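Dorusgate Help > Manipulation and Grippers

Hand opens a few millimetres when the wrist rotates with a load

Posted by Aishwarya Kurian, December 2025
Tags: hand, wrist, grip loss, Sondura

We have a two-armed Sondura on a fixed torso in a test kitchen. The task is unloading and putting away: take a cup from the rack or the sink, lift it clear of the counter, rotate the wrist so the cup is upright, place it. The left arm has started dropping cups during the rotation. The right arm runs the same program without trouble.

What I have established so far:

The grasp itself is good. Finger position and motor current settle normally and stay settled for as long as the wrist is still.

When the wrist passes a certain angle, the finger current falls to zero for 300 ms and then comes back. By then the fingers have relaxed and the cup has gone.

No fault is raised. The hand reports "ready" before and after. The arm carries on and places nothing.

It does not happen on every cycle. Slow rotation makes it worse, which I did not expect.

I have swapped the cups for heavier and lighter ones, raised the grip force by 5 per cent and reloaded the hand firmware. No change. Is this a hand fault or an arm fault, and is it safe to keep running at reduced speed while I wait for parts?

Josphat Lukumay

Had the same on a Gutura hand. Turn the grip force right up and it goes away. Could also be the cups, smooth ones are bad.

Comment from Aishwarya Kurian: Force is already above the recommended value. The current goes to zero, so I don't see how a higher setpoint helps.

Nataša Yordanov

It is neither the hand nor the program. A current that drops to zero and recovers without a fault is a supply interruption short enough for the hand controller to restart. "Ready" afterwards is the restart completing. Check the log for the hand's uptime counter. If it goes back to zero at each drop, you have your answer.

The usual cause is the hand cable where it leaves the arm near the wrist joint. If the loop is too short, the connector is pulled at one end of the travel. If it is too long, it catches on whatever sticks out beside it. Slow rotation keeps the joint at the bad angle for longer, so slow is worse.

To your last point: no, do not keep running. A hand that lets go without raising a fault should be treated as unsafe at any speed, and more so if anyone reaches into the dishwasher or sink while the arm is moving.

Work through it in this order.

Step one. Stop the arm, engage the brakes and support the forearm before you touch anything.

Step two. Put the arm in manual mode, have it grip an empty cup and hold it upright in front of the cabinets, over clear floor. Look at the cable loop by the joint and the bracket next to the wrist. Note how much slack there is at this angle.

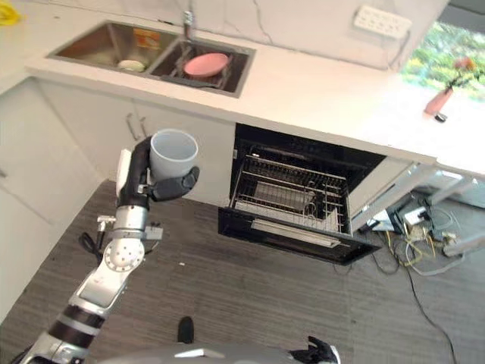 Step three. Jog the wrist from one limit to the other at the lowest speed, keeping your hands outside the reach of the arm. Record the angle at which the current drops. Repeat it 3 times. A cable fault will come back at nearly the same angle, whereas a bad driver will wander.

Step four. Isolate the power, unplug the hand connector and inspect the pins. Look for one that has backed out of the housing. Measure continuity on the 2 supply conductors while flexing the cable by hand.

Step five. Replace the cable if either conductor opens. Do not re-crimp it. Route the new one with enough slack for full travel and secure it clear of the bracket.

Separately, set the arm controller to stop on loss of hand communication. On ours it was off as delivered.

Comment from Aishwarya Kurian: Uptime counter resets at every drop. Angle repeats to within a degree. One supply pin had backed out of the housing. Arm is locked out and a cable is on order from Gunawardena.

Lutfa Marikar

Agree with Nataša. I would add that the restart can be too quick to trip the communication timeout, so setting the stop may do nothing on its own. Have the program compare the uptime counter before and after each wrist move, and stop if it has gone down.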